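Home and Workshop Help > Storage and Tidying

What do you do with small bottles and one big awkward gadget on a work table?

Posted by Flurnov, April 17, 2019

I've got a brown work table that has slowly become where things go to retire. The marks in the top I can live with. What beats me is the mix of stuff. There are little labelled bottles, which fall over if I so much as breathe near them, and then there's a chunky orange and black handheld thing with a head far wider than its handle. One vanishes behind everything else, the other won't fit in any box I own.

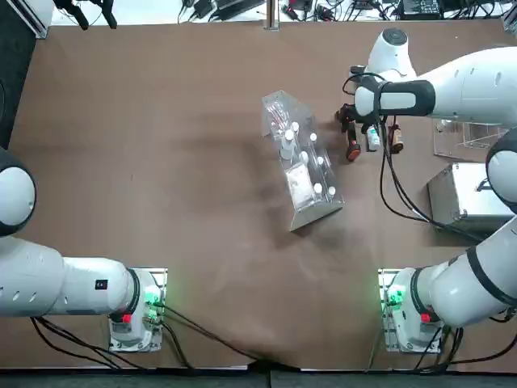
I've tried a shallow tray (everything slid to one end) and a drawer (same, but in the dark). My budget is 22 pounds and my patience is lower. Any ideas that don't involve drilling into the wall? I rent.

Janevski
346 posts

Treat them as two problems. For the bottles, get a block of scrap wood and drill holes a little wider than the bottles, deep enough to come a third of the way up. Sand the edges, put felt underneath, and turn the labels to the front when you put them back. You won't, but I have to say it.

The gadget wants to stand handle down. Any heavy pot or offcut of drainpipe will do, as long as the handle drops in and the wide part rests on the rim.
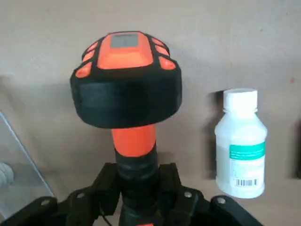 Check the width of the handle before you buy a pot, and measure at the thickest bit of the grip. I measured mine at the collar and now own 2 very nice pencil holders. If the pot feels tippy, put gravel in the bottom — dry sand gets into everything, including your tea.

Stilent
291 posts

Get a bigger table.

Fosa

Agree with the pot, less sure about the block. I made one and then bought bottles in a different size, as you do. A cutlery tray stood on its end against the back of the table has coped better, though it's no beauty. Keep whatever you use daily at the front and be strict about it for a week or so. After that you'll go back to your old ways, but the bottles might stay upright.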